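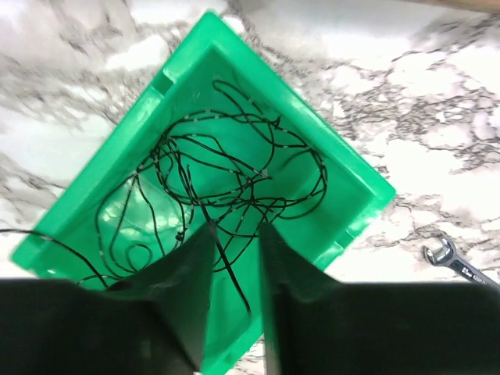 Black wire in the green tray, wrench on the bench beside it.

February 26, 2019

I've rewritten our handling rules for cable and wire at Drenero. The old sheet ran to 42 items and people skipped most of it. The new one has five.

1. Clear the bench of hand tools before the arm is enabled.
2. All wire stays inside the tray walls. A strand over the rim counts as a fault.
3. Close the fingers at low force on anything thin.
4. Never reach into the tray while the arm is live.
5. Log every snag, including the ones you free yourself.

Rule 2 gets the most argument. I'm keeping it until the June review, when we'll have roughly 2000 logged picks to go on. We're at 887 now.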